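My little linocut won something!

Well, I'm still grinning, so forgive the rambling. The Solberg print show opened on Wednesday night and my magpie piece (the one I moaned about all through autumn) came home with a highly commended. There were 80 works on the walls and most of them were miles better behaved than mine. I'd talked myself into going for the free cheese and leaving early, and then Elsa Strand read my name out and I had to walk up the front with a cracker in my hand.

For those who asked, it's a reduction print in four colours on a creamy cotton paper. You carve a bit, print the whole edition, carve a bit more off the same block and print again, so there's no going back. I started with 37 sheets and finished with a good deal fewer, thanks to the blue layer. The blue and I aren't speaking. I'd mixed it too runny and the fine lines around the wing filled right in, so I let it dry for a week, sulked, and put a darker grey over the lot. Everyone at the opening said how much they loved the moody grey. I just nodded!

My favourite thing in the show was Amanuel Negussie's set of 2 big etchings of the rail yards. The blacks are so deep you want to put your hand in. He told me he wipes the plates with old phone book pages, and I've been rummaging in the garage for ours ever since. Khải Tô had a lovely long woodcut of mangroves too, all roots and tide lines, and it sold before the speeches were over. Priced at 300 dollars, which I reckon was a bargain, and I'm still cross I dithered.

Now, the next thing. Benjamín Troncoso is running a colour mixing weekend at Grellbridge in June and I've put my name down, mostly so the blue doesn't beat me twice. I think there are a few spots left if anyone wants to share the drive — I'll bring the thermos and you can pick the music.

The show stays up until the end of the month, so do pop in. Mine is on the back wall next to the fire extinguisher. 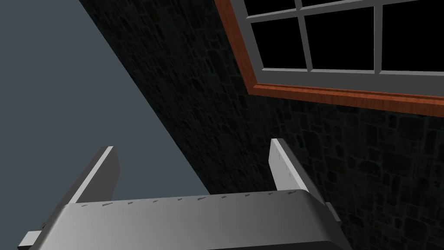

Oh, and a few of you wanted to know if the leftover magpies are for sale. Yes, once I've signed and numbered them. Leave a comment and I'll put one aside for you.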